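Went to the open day at Zultano's robot lab in Morville on 12 July 2025. Notes in a short thread, as a few people asked.

You book a slot online and get 35 minutes. Mine was the table-carrying session, which they run with one member of staff and one humanoid. The job is to move a folding table between them.

The room is done up like a flat, with a washer-dryer and curtains. The robot is on a tether from the ceiling.
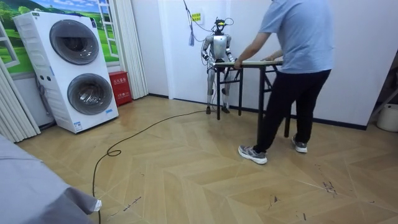
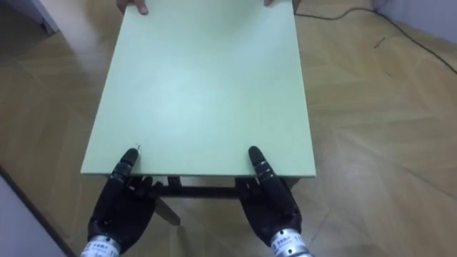
I asked how it knows when the other person starts to lift. Answer: mostly from force at the wrists, and the cameras come second. They're still tuning it.

They've logged 706 carries with this table so far. The plan is to move on to a heavier one in October.

Someone asked about stairs. No stairs yet - flat floors only.

Control software is called Skovier and they write it in-house. The staff member said most of the work is in getting the timing right between the two ends, and that new people tend to go too fast for it.

There was a talk afterwards by a team from Nomura, the care home group they're working with. Moving furniture between rooms takes up a lot of staff time there and it's a common cause of bad backs. Good talk, a bit long.

Practical stuff: entry is free, parking is 5 pounds, and the café shuts before the last session ends. Bring a drink.

Next open day isn't listed yet. I'll post the link when it is.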